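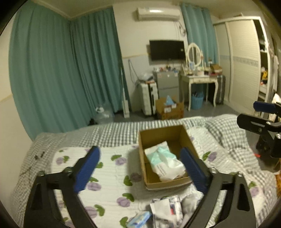

*Fig. 1. Packing task, view from the hand-held gripper. One package in the box, others on the bed in front of it.*

## Week 3: Recording the packing task at home

Thursday, July 16, 2020
Notes by Carys Ellis, for the Kinness project groups

Each group records 500 demonstrations of the packing task before the August break. Nusrat's group is at 373 and Kavinda's is at 282. The other groups should send me their totals by email.

### The task

1. Start with the box open and empty, and all packages outside it.
2. Pick up one package, move it over the box and let go.
3. Repeat until everything is in.
4. Stop recording, then reset.

One demonstration is one full box. Don't cut it up into single picks – the labelling script does that.

### Things to watch

- **Soft packages.** Plastic bags and packets crumple when the fingers close. Grip near the middle and close slowly. If a packet slips, pick it up again and keep recording.
- **Box walls.** In Fig. 1 the right pad overlaps the side of the box in the view. From a single picture you can't tell if it is touching. Come in from higher up if you are unsure.
- **Surface.** A bed gives under the box and a desk doesn't. Do at least a third of your runs on something soft.
- **Background.** Leave the room as it is. We want furniture, curtains and patterned bedding in the data.

### File names

Group name, surface, run number, e.g. `plakero_bed_014`. No spaces, no capitals. Dilruba has had to rename nearly 900 files by hand this term and won't be doing it again.

### For next week

Read section 2 of the Astaveo handout, on grip width. Bring two failed runs and be ready to say at what point each one went wrong. Chukwuemeka will go over calibration in the first half hour, so have your gripper charged and the pads wiped clean.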